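Call for Participants: The Trekach Letters and Memories Project

Zinchenko Center for International Affairs, Ullton

When a citizen is arrested overseas in the middle of a quarrel between two governments, the public usually hears about it in three or four short bursts. There's the arrest, a statement from a foreign ministry, maybe a trial, and then, if things go well, an airport. The months in between belong to the families, the consular officers, the lawyers and the friends who keep writing letters. We want to hear about those months.

Trekach is a two-year project collecting letters, notebooks, phone logs and spoken memories from people who have lived through a detention abroad, either as the person held or as someone working or waiting on the outside. The collection already includes 738 letters, most of them given by families who found us through word of mouth. They are wonderful and hard to read, often on the same page. A father writes to his daughter about a leaking gutter. A consular visit gets summed up in a line and a half, and then the writer moves on to ask who won the local hockey game.

Now we're ready to go beyond paper, and we're looking for 30 people to join the first round of group sessions and recorded interviews.

What the project is about

We are interested in how a detention is experienced by ordinary people when it becomes part of a diplomatic dispute. How did you learn what had happened? Who called you back, and who didn't? What were you told to keep quiet about, and did you agree with the advice? When the case showed up in speeches and trade talks, did that help, hurt, or just feel strange?

We aren't trying to decide whether any particular arrest was lawful, and we won't ask you to argue your case. Other groups do that work and do it well. Our interest is in daily life around a case, and in what governments could learn from it about keeping families informed.

The material will be used for three things: a research collection held at the Zinchenko Center, a set of teaching packets for people entering consular work, and a public reading in Uken at the close of the project. You decide which of these your own contribution can go into. You can say yes to one and no to the others, and you can change your mind up until the packets go to print.
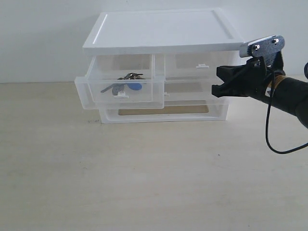
Who we're looking for

You may be a good fit if you are an adult and one of these describes you:

You were held abroad, for any length of time, in a case that drew in your government or the government holding you.

You are the spouse, partner, parent, sibling, child or close friend of someone who was.

You worked on such a case as a consular officer, embassy employee, interpreter, lawyer, legislative aide or reporter, and you are free to talk about it now.

You wrote to someone in detention whom you had never met. We would especially love to hear from letter-writers! Hardly anybody thinks to ask them, and several families have told us that the mail from strangers was what they read aloud at dinner.

The case doesn't have to be famous. It doesn't have to be recent, either. Some of the richest letters we hold come from cases that got a single paragraph in a newspaper and were then forgotten by everyone outside the household. It also doesn't matter which country held the person or which passport they carried.

We can't include cases where the person is still being held. We know that is disappointing to read if you're in that position right now. Recording a family's account while talks are going on can carry real risk, and we'd much prefer to hear from you later. If you'd like us to keep your name on file until then, just tell us that and leave out the details of the case.

What taking part involves

Each participant joins 4 group sessions and gives one recorded interview. The sessions take place in Ullton in July, in the evening, starting at 6:30 p.m. A light supper is served first, so come hungry.

The first session is for introductions and for going over how recordings are stored and who can hear them. Nothing is recorded that night.

In the second, everyone brings one document or object they're willing to talk about. A letter is fine, and so is a calendar, a phone bill, a visitor's pass or a page of scribbled questions for the embassy. People in our pilot group brought some remarkable things, including a recipe card that had been used for keeping track of time zones. You keep whatever you bring. If you'd like us to scan it, we do that on the spot and hand it straight back.
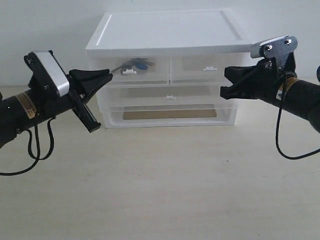

Small organizer with a white lid and frosted drawers.

The third session is about the officials. We talk through what good communication looked like and where it fell apart, and we ask the people who worked on the government side to speak frankly about what they were and weren't allowed to say. This was the liveliest evening of the pilot by a mile. Relatives and former officers had plenty to say to each other, and most of it was kinder than we expected.

The fourth looks at what comes afterward: returning home, press attention, old friends who don't know what to ask, jobs that have been filled by somebody else.

Your interview is arranged separately, at a time that suits you, and can be done in person or by phone. Plan on up to 2 hours, with as many breaks as you like. You'll see the questions ahead of time. You can skip any of them, stop whenever you want, and bring someone to sit with you. We send you the transcript afterward, and nothing enters the collection until you have read it and signed off.

What we offer

Participants receive a payment for each session and for the interview, made at the end of the evening in cash or by check. If you stop partway through, you keep what you've been paid. We cover travel to Ullton by bus, train or car, and a hotel room for those coming from far away. Child care is available on site during the sessions – please mention it when you apply so we can plan for ages and bedtimes.

A counselor with long experience of working with returned detainees will be in the building for every session. You don't need an appointment and you don't need to give a reason for stepping out to see her.

You will also get a printed and bound copy of your own transcript, along with scans of any papers you share. Families in the pilot told us this was the part they valued most, and we've since improved the binding so that the pages lie flat.

Questions we've been asked

Do I have to use my real name?
You don't. Around the table we use first names, or whatever name you choose. In the collection you can appear under your own name, under a different one, or with no name at all. We also change place names and dates on request if they would give you away.

What if I signed an agreement not to talk about the case?
Please check with a lawyer before you apply. We can't give legal advice, but we're happy to send your lawyer our consent form and the list of interview questions. 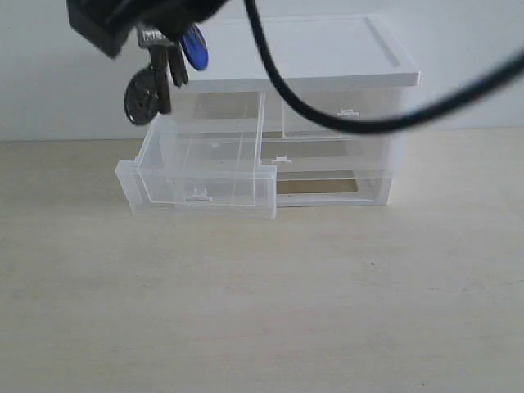 Can I take part if my English isn't strong?
We would be glad to have you. Interviews can be held in any language for which we can find a trained interpreter, and so far we have managed every request. Group sessions are in English, with an interpreter sitting beside you if you want one.

Will my government or any other government see my interview?
We don't share recordings with any government. Officials may use the teaching packets, which contain only the passages that participants have cleared for that purpose. Once a passage is in a printed packet, though, anyone can read it, so take your time over that part of the form.

My brother and I remember things very differently. Should we apply together?
Apply separately and mention each other. We'd place you in the same group only if both of you want that, and your interviews would be done one at a time. Two memories of the same phone call are a gift to a project like this one.

How to apply

Send us a letter or email of no more than a page. Tell us which of the descriptions above fits you, when the case took place, and what makes you want to take part now. Please don't send original documents, and please don't include anything you would be worried about seeing in the wrong hands. We'll call you back to talk further. That first phone call is an informal chat, and it commits neither of us to anything.

We read every letter in full. The pilot brought in nearly twice as many as we had seats for, and choosing was hard, so we have set up a waiting list for later rounds. When we put a group together we look for a mix: different countries, different years, people from inside and outside government, and a few who have never spoken about any of it before.

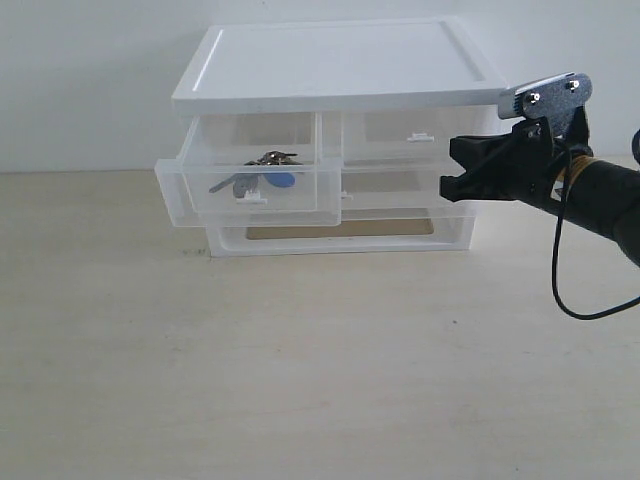 We also try to leave room for people who are unsure. If you've read this far and you're going back and forth about it, write to us anyway and say so. Plenty of our pilot participants began with a letter that was mostly doubts, and some of them ended up staying after the sessions to help us sort and label the scans.

Letters should be addressed to Inna Fedoruk, Trekach Project, Zinchenko Center for International Affairs, Ullton. She answers the project phone herself most mornings between 9 a.m. and noon, and she's very happy to explain the consent form line by line, talk about travel from Uken or farther away, or simply listen for a while before you decide. Email goes through the contact form on the Center's main page. Choose "Trekach" from the menu and your message will reach her directly.

The Center's front entrance has a ramp, the session room is on the ground floor, and there is a hearing loop. Let us know about food allergies when you apply.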